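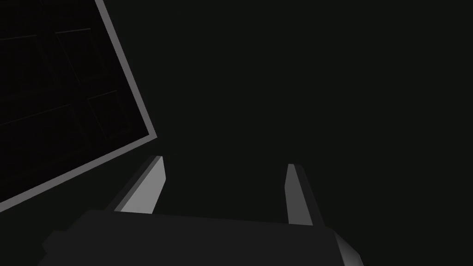
Last year's group asked whether they could skip the simulator and go straight to the arm, and the reply from Stakumo, who ran the lab then, was that anyone who did so spent the whole session homing the joints and never got to the task. The rule stands. You work in simulation until your approach passes, and then you book the arm.

Week 5: Approaching the panel

Reading before the lab: chapter 2 of the Csizmadia notes, up to the part on wrist frames. Bring your own copy of the transform sheet.

The wrist view in the Kostetti simulator looks along the gripper from just behind it, so the fingers point away from you into the workspace. The panel will often come in tilted, with its edges running on a diagonal. This is a matter of wrist angle and does not mean the model has loaded wrongly. Check the joint readout before you reset anything.

Use the grey rim as your reference. The divider lines inside it are very faint against the dark interior and students lose time trying to line up on them. If you need them, raise the ambient light in the settings file and put it back before you save your run.

Task

Start from the pose supplied. Square the wrist to the rim, then bring the open fingers to a point 20 mm short of it and hold. Do not close the gripper this week. Your log must show the joint values at the start and at the hold.

A run fails if either finger touches the rim, or if the log goes past 164 lines. Long logs nearly always mean the controller is hunting, and the cure is a lower gain.

Common faults

Mixing up the tool frame and the base frame. Move along one axis only and watch which way the fingers go.

Judging distance by eye. The background is dark and plain and gives no sense of depth. Read the number.

Handing in

Work in pairs, one log per pair, with both names in the header. Logs go in the Stultley folder by 4 pm on the day before the next lab. Pairs who pass may book the arm from the start of November. Week 6 covers closing the gripper and force limits.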